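Section 3. Adding a Person Page to Your Forow Fan Site

This section explains how to create a page about a singer, actor or other public person, and how to fill in the Relationships box. You need an editor account. If you only have a reader account, please see Section 2 first.

1. Sign in and open the Pages menu. Choose New Person.

2. Type the name in the Display Name field, as the public knows it. The legal name goes in the second field and may be left empty.

3. Write the short introduction. It can have up to 200 characters, spaces included. The counter turns red when you pass the limit, and the Save button stops working until you shorten the text.

4. Choose one of the templates. Sirnon is made for musicians and has a song list. Mekdale is made for actors and has a table for films and series.

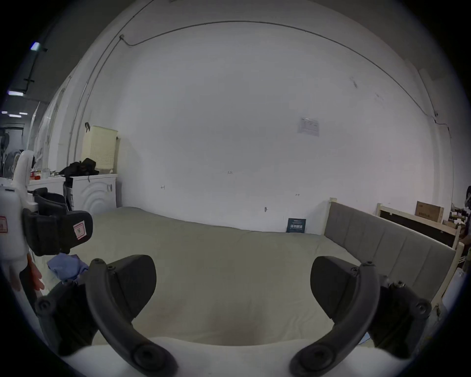
Can I change the template after the page is published?
You can change it at any time from the Layout tab, but the song list or film table must be filled in again by hand.

5. Open the Relationships box and press Add Entry. For each entry you give the name of the partner, the year it started and, if it is finished, the year it ended. When you do not know a year, leave the field blank. The page will then show "date not confirmed".

6. Add at least one source for every entry. An interview or a post from the person's own account is accepted. Entries without a source stay hidden from readers, and after 30 days they are deleted.

Caution: Do not publish home addresses, telephone numbers or the names of children. A page with such details is closed at once, and the editor must write to Sebastião Portela at the Mendonça help desk to have it opened again.

7. Press Preview and read the page from top to bottom — also on a telephone, where long names sometimes break into two lines.

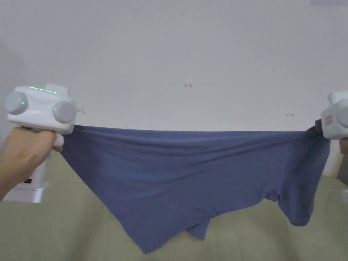

8. If the long name looks bad on the small screen, go back to Display Name and use the Short Form field below it. A short form can have 16 characters.

9. Press Publish. New pages become visible to readers in almost 3 hours.

Note: Rumours belong in the Talk tab. Text written there is seen by editors only, and it does not appear in the search results of the site.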